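Ticket: Audio guide plays wrong texts in rooms 3 to 5, exhibition "Moodley: Works on Paper"
Opened by: Chantelle Mtshali, exhibitions office
Assigned to: Tshepo Buthelezi, Premo support
Priority: high
Status: closed, one point open (see end)

**First report (Chantelle)**

Hello Tshepo. Since we changed the hanging in the upper rooms, the audio guide does not match the walls. A visitor enters 31 on the handset and should hear about the charcoal studies of the harbor. She hears about the linocuts, which are now in another room. Rooms 1 and 2 are fine. Room 6 is the video room and has no stops.

What I have already tried:

- Restarted the Premo station at the front desk, two times
- Put three handsets back in the rack and waited until the light was green
- Checked the stop numbers on the wall labels against my list. They are correct.
- Played stop 31 in the browser preview. There it plays the right text!

So the preview is right and the handset is wrong. I do not understand how this is possible when both take from the same place.

**Reply (Tshepo)**

Thank you for the clear report. The preview and the handsets do not take from the same place. The preview reads the draft tour, and the handsets read the last published tour. Please open Tours > Moodley > History and tell me what is written in the top line. Please also send the export of the tour as CSV, and the firmware number of one handset that has the problem.

**Chantelle**

The top line says "Published 11 May 2023, 64 stops, 2 languages". This is after the rehang, so I think the publishing was done. Firmware is 2.4.1. The CSV is attached to the ticket.

I must correct one thing from my first message. I wrote that the wrong text is always the linocuts. My colleague tested the French version and there stop 31 is right, but stop 38 is silent. In English, stop 38 gives the text of the old stop 38, the portrait of the printer Brovitz, and this sheet went back to the lender before the rehang. It is not good that we talk for two minutes about a work that is not in the building.
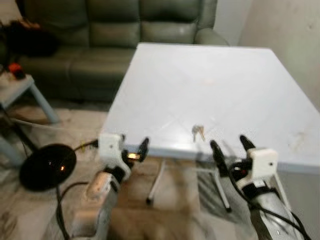 I also tried to publish again. The progress bar goes to the end and then I get this:

```
Publish finished with warnings
WARN 2211: media key already in use, file kept
```

The warning comes five times. It does not say for which stops.

**Tshepo**

This warning is the answer, I think. Each sound file has a media key, and the key is made from the stop number and the language, for example `31_en`. When you gave the number 31 to another work, the new file got the same key as the old file. The system then keeps the old file, because it was made to protect against overwriting by accident. The draft uses the new file directly and does not look at the key.

Please do these steps in this order:

1. Open Media and filter by "unlinked".
2. Find the old files. They have the date of the first hanging.
3. Move them to Archive. Do not delete them.
4. Open each stop that had the warning and choose "Renew key".
5. Publish again.
6. Put one handset in the rack and wait for the full update, not only for the green light. The screen must say "Content OK".

The stops with warnings are in the log, but only on our side. I looked: 31, 33 and 38 in English, 38 and 40 in French.

**Chantelle**

Steps 1 to 3 are done. In step 4, I do not see "Renew key" for the French stops. For the English ones it is there. I have the role Editor.

**Tshepo**

My mistake. For the second language you need the role Publisher. I have changed your role now. Please log out and log in again.

**Chantelle**

Now it works. I published and there was no warning. I tested one handset in the galleries, walking the whole way from room 3 to room 5:

| Stop | English | French |
|---|---|---|
| 31 | right text | right text |
| 33 | right text | right text |
| 38 | right text | right text |
| 40 | right text | right text, but starts very quietly |

The quiet beginning of stop 40 is in the recording itself. I compared it with the file from the studio and it is the same. I will ask them for a new one.

The other handsets are in the rack and will update during the night. The front desk has a paper note with the affected stops, in case a visitor takes a handset that is not ready.

**Tshepo**

Good. Please look at the rack tomorrow before opening. If a handset does not say "Content OK", hold the volume-down button and the stop button together until it restarts - this forces the update.

**Chantelle**

All handsets were OK this morning except one, and this one was OK after the restart with the two buttons.

One question remains. In June we open the Cuko textiles in the same rooms and we will use the same numbers again, because the number plates are fixed on the walls. Do I have to do all these steps again?

**Tshepo**

If you make a new tour and do not change the old one, no. A new tour has its own keys. The problem comes only when numbers move inside one tour. I have asked the developers to show the stop number in the warning, and I leave this point open in the ticket until I have their answer. The rest I close.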